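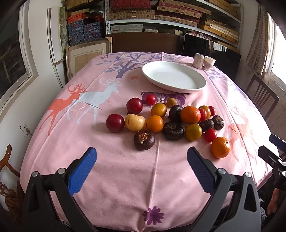 Why a new planner at all, when the old one got the fruit onto the plate most of the time? The question came from Lorkcombe on the last project call, and it was a fair one. Their team has to keep both versions running until December, and they would like to know what they are getting for it.

The short answer is that the old planner chose the order of picks before the arm moved and then stuck to it. With a loose pile of mixed produce, that plan goes stale quickly. Lift a mandarin and the cherry tomato leaning on it rolls. The old code would then send the gripper to where the tomato used to be, close on nothing, report a failed grasp and start the whole plan again from the top. Version 2 plans one pick at a time, looks again, and keeps whatever it can of what it knew before.

Planner 2 is now on the main branch and is the default for all table-top tasks. The old one can still be switched on with a flag in the task file.

Reading time: 5 minutes

What has changed

The tracker used to give every object a fresh identity after each pick. That was simple to write but it threw away a lot. If a plum had been tried once from the left and had slipped, the planner had no memory of it and would try from the left again. Objects now keep their identity between looks as long as the match is good enough, and each one carries a short history of what has been tried on it.

Matching works well for things that stay put and less well for things that look alike. Water chestnuts are the worst case we have. They are dark and close in size, and when two of them swap places the tracker cannot tell. We have stopped trying to force an answer. Where two objects of the same class are both plausible matches, the tracker merges their histories and carries on. This loses a little information and causes no harm that we have found.

The second change is in how the planner scores a pick. It used to rank objects by how sure the detector was. A big orange mandarin nearly always came out on top, even when it was wedged against its neighbours. The score now includes the clearance on either side of the fingers and a rough guess at how many other objects would be disturbed. In practice the arm tends to start at the outside of the pile and work inwards, and small round things get taken before the larger fruit they rest against.

The third change is in the gripper controller. Finger opening is now set per object from the estimated width, with a margin, in place of one fixed opening for everything. The pads are soft enough to forgive a poor estimate on a citrus fruit. They are less forgiving on a tomato, so tomatoes have their own closing speed and their own force limit.

Results so far

We replayed 3975 recorded picks through both planners, using the same detections for each. Of the cases where the old planner went to a position that was out of date, the new one avoided almost 1499. Replay is kind to any planner, as the objects move the way they did in the recording whatever the planner decides, so please don't quote that figure as a success rate.

Live runs are the better test. The Grendance bench has finished 110 of them with mixed produce. Full restarts have become rare, and most of the failures that remain fall into two groups. One is tubers, where the lumpy shape gives a width estimate that depends heavily on the viewing angle. The other is patterned tablecloths. The segmentation model was trained mostly on plain surfaces, and a printed shape partly covered by fruit is sometimes joined to the fruit next to it. The planner then believes it has a very large plum.

Farías are retraining the segmentation model with more printed cloth in the set. Until that arrives there is a size check in the planner that rejects any object wider than its class allows and asks for another look from a different height. It costs time on every rejection and we would like to take it out again.

What you need to do

If you only run the standard tasks, pull the main branch and rebuild. Calibration files carry over.

If you have written your own task file, check two things. The field called order is now ignored, and you will see a warning if it is present. Use priority on each class where you need one type of item moved first. The field max_open has moved from the task to the gripper section, and the build will fail if it is left in the old place.

Jirneso users on the older controller board should wait. The new finger commands are sent more often than that board can take, and it drops some of them without an error. A slower mode is being tested and will go out as a point release.

Logs from the new planner are larger because they include the object histories. The viewer can show them, under Tracks, with one row for each object and a mark for each attempt. Please attach the log when you report a bad pick, along with the task file.

Last updated: August 28, 2026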